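3.2 House rules for the shared tabletop

When we first sat down to write the rules for our two-arm sessions, we had in mind a single tidy page that anyone could read over a cup of coffee. It grew, as these things do, and the version we call Hurnerora now has 60 entries, most of them short. The part that concerns us in this section covers round, smooth items such as fruit, which are easy to bruise and even easier to send rolling. Figure 2 gives the setup, with a pear, a pink plate and an apple on the bare table and a black hand at the pear.
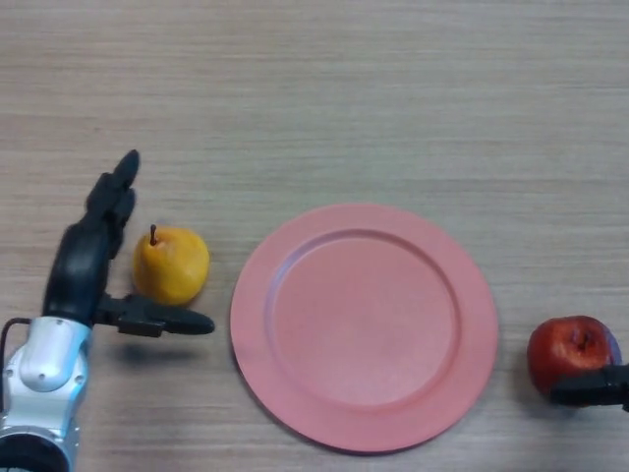 How many people should be within reach of the stop button while both arms are powered?
At least one person at all times, and that person does no other job until both arms are switched off.

We were slow to settle on the rule for closing the fingers. Our first draft, borrowed from the Drollex handbook, simply asked for a "gentle" grasp, and we soon found that everybody in the lab had a different idea of what gentle meant! The present wording asks the operator to set a force limit before the session, write it in the log, and leave it alone until the session is over. We also ask that one arm hold still whenever the other is moving over the plate – a cautious habit, we admit, and one that makes for a longer afternoon. Across 205 logged sessions the operators kept to it in all but 7, and we are very grateful for their patience.

Placing an item calls for the same care as picking it up. The rule asks that the fingers stay closed until the item is resting on the surface below, and that they open slowly after that. The hand in the second view has the pear in its grip over the left part of the plate, with the apple still on the table.
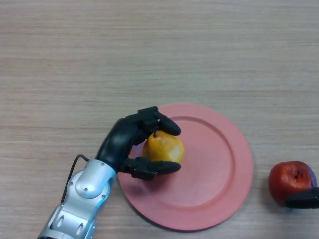
3.3 Keeping the log

Every session gets its own entry, however short it was and however badly it went. We started out with paper sheets and moved to the Gramudetti template in June, once the binder had grown to nearly 1,000 pages and would no longer close. Entries are written the same day, by the person who ran the arms.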